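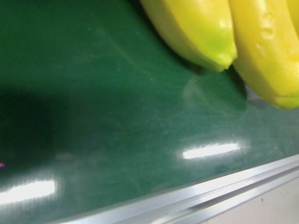 Wrist camera view, two bananas, and a lot of ceiling light on the green.

I've had the Clomlow gripper on the arm since April and I still don't know what I think of it. The Selton one it was supposed to replace is sitting in a drawer, and I've put it back on twice. So take the rest of this as a progress report from somebody who was told he'd be impressed and is still waiting.

Some background if you haven't been following. Samira Matar, who I share the bench with, wanted a gripper with a camera built in. Her case was that our old setup, a camera on a pole looking down, loses sight of the object at exactly the moment you care about, when the fingers close in. She's right about that. Where we part ways is on whether moving the camera to the wrist fixes the problem or trades it for a set of different ones. My money was on the second, and I've seen enough to keep it there.

Look at the green. On the pole camera that surface is a nice flat color and the software has no trouble cutting a yellow thing out of it. Down at the wrist it's a mirror. You get two big white bars of light, a dark patch over on the left, and smudges I never knew were there. There's even a faint ghost of the bananas in the shine. Every one of those things moves when the arm moves, so you can't mask them out once and forget it. The grasp planner that comes with the Clomlow took one of those white bars for an object 2 times on the first evening. It was very sure of itself, too. The confidence score was higher than it ever gave the bananas.

Fadi Sayegh told me to put a matte sheet down and stop complaining. Fine, and I probably will. But the sales page for this thing talks about "real world surfaces," and a shiny panel under a ceiling light is about as real world as I can manage. If the answer is to fix up the room until the camera is happy, I could have done that with the pole and saved the money.

The second gripe is focus. The lens is fixed and set for some distance that I never seem to be working at. The bananas come out soft around the edges and so does the metal rail. You can tell what they are, sure. I can also tell what they are with my glasses off. What I wanted was a clean edge to line the fingers up with, and a blurry yellow border against green doesn't give me one. I wrote to the company and asked whether the focus could be adjusted. The reply said the optics were "tuned for typical manipulation," which I read as no.

Now for the part where I have to be fair. The Clomlow fingers are better than the Selton fingers. I didn't want them to be. The Selton closes hard and flat, and anything with a curve to it tends to squirt out sideways. I've chased a plastic banana across the floor more often than I'd like. The Clomlow pads have some give and they wrap a little before they grip. I ran 16 picks with each, same arm, same speed, same pair of bananas. The Clomlow held on to 10. The Selton held on to seven. That's better, but it's a gap of three picks, and I'm not going to lose my head over it. Run it again with the bananas turned the other way and you might get a different story. I haven't done that yet and I should.

I also want to point out that those numbers were with me setting the grasp by hand. With the planner picking its own spot from the wrist camera, I quit early, for the reason I already gave.

Then there's the controller. Chamoun makes the one we've been using, a gray box with too many lights on it, and it has never given me any trouble worth writing down. The Clomlow wants its own, or at least it wants its own software running on something. I spent most of a night getting the two to talk. The trick was to turn off the automatic homing, which the manual says never to do. Since then it's been all right, apart from a small twitch when it powers up. Samira says the twitch is my settings. It could be. I've gone through them line by line and can't find it.

Price, because somebody always asks: I paid 1130 with the cable, and the cable is short. You'll want a longer one if you plan on turning the wrist all the way around. With the one in the box, it pulls tight well before the end of travel and you find out by the noise.

People have also been telling me to try the Flovero, which keeps the camera off to the side on a little bracket you can tilt. I like the sound of that. If I could tip the lens a few degrees, I might be able to get one of those light bars out of the picture, or at least push it somewhere harmless. Then again, a bracket is one more thing to knock out of line, and I knock everything out of line sooner or later. If anyone reading has lived with one for more than a week, tell me how often you have to recalibrate. The reviews I've found all seem to stop on day one.

For now the Clomlow stays on, with its camera switched off for picking and the pole camera back in charge. Samira thinks I'm being stubborn and wants another go with the matte sheet before I write anything final. I've told her she can have the bench in the mornings.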